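Neves starts second round of hand-recorded examples for sorting system

23/02/2021

Neves has begun the second round of recording for Vutavura, its project to teach a pair of robot arms to handle thin, light items such as cards, tags and paper strips. The work is being done by people in an office room on the upper floor of the company's building, and it will run until May.

The first round ended with 1000 usable recordings. The target for the second is 2000, which project lead Rhona Buchanan said should be enough to train a model that can be tried on the arms themselves.

"We had a decent result with boxes and small tubs last year," Buchanan said. "Flat things are where it fell down. The arms would close on a card and bend it, or pick up two and not notice. We didn't have enough examples of people doing it properly, so that's what we're collecting now."

No robot arm is used during the recording. Operators work with a gripper in each hand, open and close them on the items, and carry out the same short jobs the arms will later be asked to do: pick up a card, turn it over, pass it from one gripper to the other, set it in a tray. Cameras on the grippers and on the operator's head record each attempt from start to finish. Printed square markers fixed to the grippers let the software work out where each tool is in relation to the other.

Innes Laing, who runs the sessions, said most of the training for new operators goes into slowing down. People who are quick with their fingers tend to rush the grippers, and a rushed attempt often has to be thrown out.

"You want them to move the way they'd move if they had all day," Laing said. "Then after an hour they forget about the tools and it gets a lot better. We drop the first ten minutes from everybody."

The cards and strips used in this round come in several weights of paper, some plain and some with a small printed motif. Laing asked for the printed ones after the first round, when nearly everything was blank and the model had trouble telling the front of a card from the back.

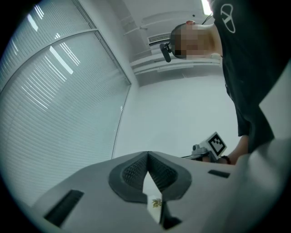
What gets kept

Each recording is checked before it goes into the set. Fiona Morrison and one other reviewer watch the footage at double speed and mark it as kept, repeated or rejected. An attempt where the operator drops the card and picks it up again is kept, on purpose, and given its own label. Buchanan's group wants the system to see recoveries as well as clean runs.

Rejected recordings are mostly ones where the markers were out of view for too long or where the gripper camera was blocked. Morrison said lighting caused some trouble in the first weeks — strong daylight through the window washed out the markers at certain hours — and the blinds are now kept closed during sessions.

Faces are blurred before the files leave the recording room. Operators sign a consent form and can ask for their sessions to be removed at any point before the set is frozen for training.

Bekex, which makes the software that lines up the different camera views, has supplied an updated version for this round. The earlier version needed a manual correction at the start of each session. The new one takes its starting point from a short routine in which the operator brings the two grippers together and apart again.

Next steps

A first model will be trained once the set reaches 1500 recordings, without waiting for the full number. Alistair Forsyth, who looks after the arms, plans to run it on a test bench with the same trays and the same card stock. If it does badly on one kind of item, the remaining sessions will be changed to include more of that item.

Forsyth said he expects the handover from one arm to the other to be the hardest part. "A person feels the card go slack and lets go. The arm has to get that from the pictures, and there isn't much to see."

Gison, a packing firm that sends out sample cards and swatches by mail, has agreed to take part in a trial if the bench tests go well. No date has been set for it.

Neves is still looking for operators for the remaining sessions, including left-handed people, who were hard to find in the first round. Sessions last two hours with a break, and no experience is needed. Anyone interested can leave their name with Beathag Forsyth at the front desk.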